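My winter lettuce, and why I've stopped fussing

We moved to Solell in July, which is a silly time to start a garden if you ask anyone sensible, but I'd been promised a patch of dirt of my own for years and I wasn't about to wait for spring! The first thing in was a punnet of lettuce from the Grultisance nursery -- a soft, frilly sort with a name I've already lost, along with the label.

I'd grown lettuce before, badly, on a balcony at our old place in Honorato (too much sun, not enough water, and a possum with very good taste). So this time I put it along the side fence, where it gets the morning light and then a nice bit of shade after lunch, and gave it a 50 mm layer of sugar cane mulch. 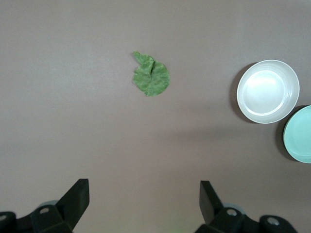 How often should you pick loose-leaf lettuce?

Every few days, once the plants have filled out. Take the outer leaves and leave the middle to keep growing.

I do my picking at 7 in the morning, in my dressing gown, with the kettle on, and it's become my favourite part of the day. Next I'm putting in rocket, and maybe some coriander if I can get it past the seedling stage.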